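3.2 Surface color and perceived clutter

The second part of the survey dealt with the color of shared work surfaces. Respondents at the Emura and Atinga sites were shown a set of interior views and asked to rate each on a seven-point scale running from "very cluttered" to "very clear." A total of 2,326 ratings were kept after incomplete forms were removed. Views were shown on office monitors under normal room lighting, and no attempt was made to calibrate the displays. Mid-tone brown surfaces on a light floor formed the reference condition.

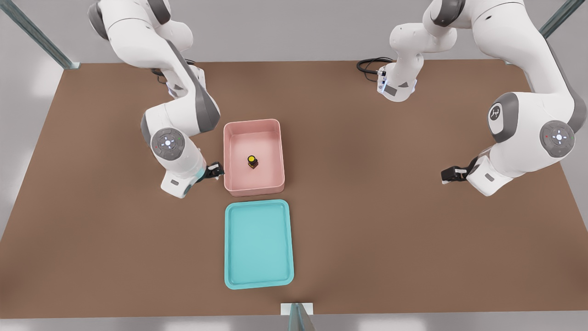
Figure 4. Rendered view, reference condition: brown tabletop, pale gray floor, pink bin.

Ratings for the reference condition were higher (clearer) than those for white surfaces at both sites. The difference was larger at Atinga, where desks are mostly white and staff may have judged the white views against their own. Surface gloss was held low in all views. Earlier pilot work at Diltonstead had shown that glossy finishes drew comments on reflections and window glare, and these comments made the free-text answers hard to code.

A matte surface of one color still shows gradual changes in brightness under diffuse light.

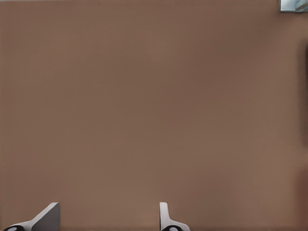 Such changes were left in place. Removing them in the pilot led several respondents to describe the surface as "paper" or "a background," and their ratings were then spread over the whole scale. The Flesenano coding sheet was used to sort the free-text answers, with 11 categories in the final version. Two coders worked separately and settled differences by discussion. Categories that drew fewer than 100 mentions were merged with the nearest larger one.

The role of containers was tested last. An open container in a color that contrasts with the surface was expected to lower clutter ratings, as it marks a single place for small items.

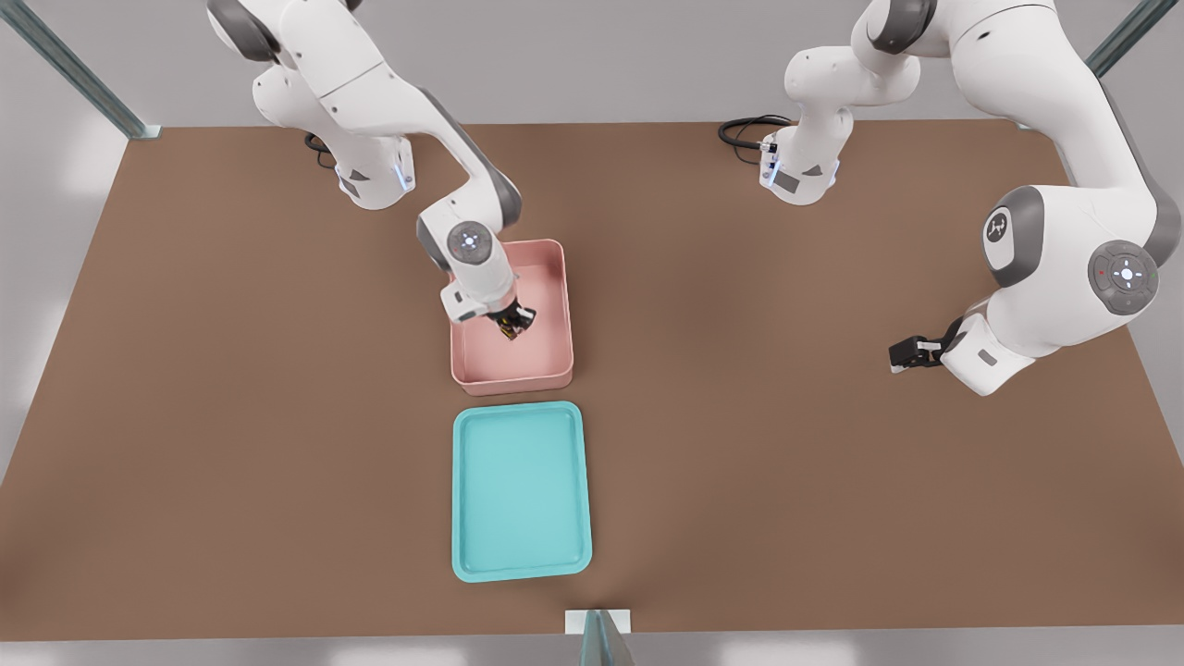

Figure 5. Rendered view with open container: pink bin near the center of a brown tabletop.

The expected effect was found at Emura only. At Atinga the container made no clear difference, and the free-text answers there dealt mainly with desk size and storage under the desk.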